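Foro del club de robótica Nurska > Proyectos > Reto «dormitorio»

Tema: Recoger ropa de la cama, ¿dos manos iguales o no?

tuerca_loca
Abro hilo nuevo porque el anterior se nos fue a 30 páginas y ya no hay quien encuentre nada. Resumen para los que entran ahora: el reto de este curso consiste en que el robot recoja las prendas que haya encima de la cama y las deje en un cesto, sin arrastrar el edredón. El reglamento deja elegir las prendas a cada equipo, siempre que sean de tela y estén arrugadas.

Nosotros entrenamos en el rincón de la cama, con la mesilla al fondo. De momento usamos dos telas, una verde azulada y otra blanca. 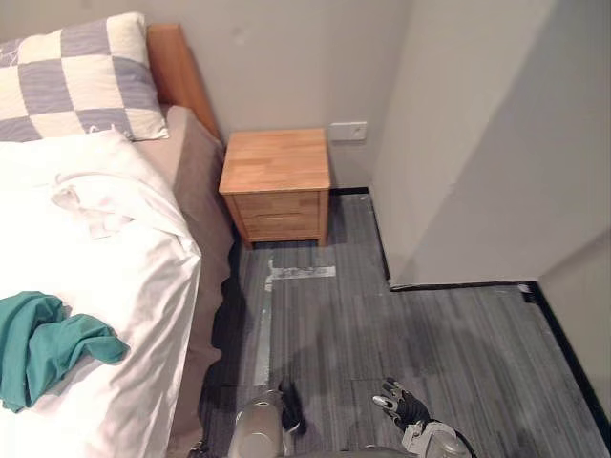

La verde sale bastante bien. La blanca es otro asunto: sobre el edredón blanco el programa de visión la confunde con un pliegue y la mano baja donde no debe. Hemos grabado 676 intentos y el grupo de visión quiere llegar a 1000 antes de tocar nada más. Yo creo que es tirar el tiempo, pero quiero leer opiniones.

pinza_fina
Yo no seguiría grabando lo mismo. Si los 676 tienen la misma luz y la misma cama, los siguientes van a enseñar lo mismo. Cambiad la colcha un par de tardes, o apagad la mitad de las luces.

zimby_fan
En desacuerdo. Cambiar la colcha a estas alturas es empezar otro conjunto de datos. En el Zimby del año pasado lo hicimos y luego no sabíamos qué fallo venía de dónde. Primero se cierra una condición y luego se abre otra.

pinza_fina
Pero el día de la prueba la colcha la pone la organización. Si es de flores, ¿qué hacéis?

zimby_fan
El reglamento dice «de color liso». Apartado 2, lo tienes en la carpeta compartida.

tuerca_loca
Es verdad, dice color liso. Aun así puede ser gris o azul. Apunto lo de las luces, que es barato de probar.

Otra cosa que quería preguntar: los dedos. Llevamos la funda oscura en la muñeca y los dedos al aire, y a mí me preocupa que el borde de la funda roce el edredón cuando la mano baja en vertical. Subo una de la cámara de muñeca para que veáis hasta dónde llega.
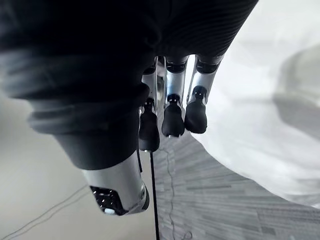

La mano vista desde la muñeca, con los tres dedos hacia abajo y el pulgar a la izquierda.

El borde queda bastante más arriba que las puntas. Aun así, cuando la prenda está hundida entre dos pliegues hay que bajar mucho, y ahí no tengo claro que quede margen.

Szűcs
¿Por qué no quitáis la funda y ya está? En mi equipo trabajamos sin ella.

tuerca_loca
Porque la norma del taller es llevarla puesta siempre que haya tela suelta cerca de la muñeca. Eso no lo decido yo.

Szűcs
Entonces remangadla un dedo y sujetadla con velcro. Y ojo con bajar en vertical. Nosotros entramos inclinados, con el pulgar por delante, y pellizcamos en lugar de cerrar la mano entera. Con la mano entera se coge prenda y edredón a la vez.

zimby_fan
El pellizco falla con telas finas. Se escurren.

Szűcs
A mí no me fallan. Dependerá de la velocidad de cierre. Prueba más despacio.

zimby_fan
He probado despacio y muy despacio. Con una camiseta bien, con un pañuelo no.

pinza_fina
Los dos tenéis razón según la prenda, así que haced una tabla por prenda y dejad de discutir en abstracto. Yo relleno la columna de los calcetines.

tuerca_loca
La tabla la monto yo esta tarde. Copio también el informe de la persona que nos lleva la parte de manipulación, que lo mandó por correo y no todo el mundo lo recibió. Va tal cual.
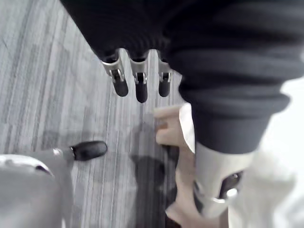 Ruth Pearce
Tutora de manipulación, equipo Zilham
01/05/2021

Hola a todos. He revisado las grabaciones de las cámaras de muñeca y tengo tres observaciones.

La primera es sobre la postura de partida. Hay intentos que empiezan con los dedos apuntando al suelo y otros con la mano ya girada hacia la cama. Elegid una postura y anotadla en la hoja. Mezcladas no nos sirven para comparar.

La segunda es sobre la imagen. En varias tomas el lado derecho sale quemado, casi blanco, y justo en ese lado se pierde el detalle de la tela clara. Antes de pedir más intentos al grupo de visión, bajad la exposición y repetid unos pocos. Puede que parte del problema con la prenda blanca esté ahí – no lo aseguro, pero cuesta poco mirarlo.

La tercera es sobre el movimiento. Cuando la muñeca se mueve deprisa, los bordes de la funda salen borrosos. Dejad una pausa corta antes de cerrar los dedos.

Cillian Kavanagh lleva la hoja de intentos hasta julio. Si cambiáis algo, avisadle a él, no a mí.

Ruth

zimby_fan
Lo de la exposición lo dije yo en el hilo viejo y no me hicisteis caso.

tuerca_loca
Cierto, página 2. Perdona.

pinza_fina
Entonces, ¿se para la grabación o no?

tuerca_loca
Se para hasta ajustar la cámara. Después repetimos la tela blanca con la postura fija y comparo con lo anterior. Si mejora, no llegamos a 1000 y nos ponemos con las colchas. Si no mejora, seguimos grabando y me callo.

Szűcs
Prueba también el pellizco, aunque sea en unos cuantos.

zimby_fan
Y con pañuelo, por favor, a ver quién tenía razón.

tuerca_loca
Con pañuelo también. Cuando tenga la tabla la cuelgo en este mismo hilo.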